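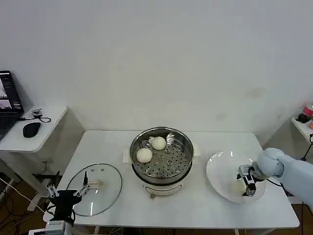

Two steamed buns in the basket of an electric steamer, with the glass lid on the table.

Visit to the Prilix flour mill, Canudcombe

Fri 4 February. The mill opens its doors to bakers and small caterers twice a year, the next date being in June. Our group met at the weighbridge and was issued with hairnets, overshoes and ear plugs.

Wheat arrives by lorry and is sampled before tipping. Moisture, protein and screenings are measured in a small intake lab, and a load outside the contract limits is turned away. Accepted grain passes over a magnet, a sieve and a destoner, then goes to the conditioning bins, where water is added and the grain rests for 23 hours. Soft wheat gets a shorter rest.

The roller floor is loud. Each Zoltberg stand has two pairs of rolls, fluted on the break passages and smooth on the reductions. Roll gaps are still set by hand at the start of a shift and checked by feel and by sieving a sample. Stock is lifted by air to the plansifters two floors up, which could be viewed only from the doorway.

Most of the output is bread flour in bulk. The line of interest to our members was the low-protein flour for steamed buns, sold under the Tshabalala name in 16 kg sacks. It is taken from the whitest reduction streams, with ash kept low for colour. The mill ran 382 tonnes of it last year against 238 the year before. The minimum order is 400 kg, mixed grades allowed.

Questions afterwards dealt mainly with shelf life and pallet charges. Sacks should be kept below 20 degrees and off the floor. Delivery west of Canudcombe is on Tuesdays, and orders must be in by noon the day before.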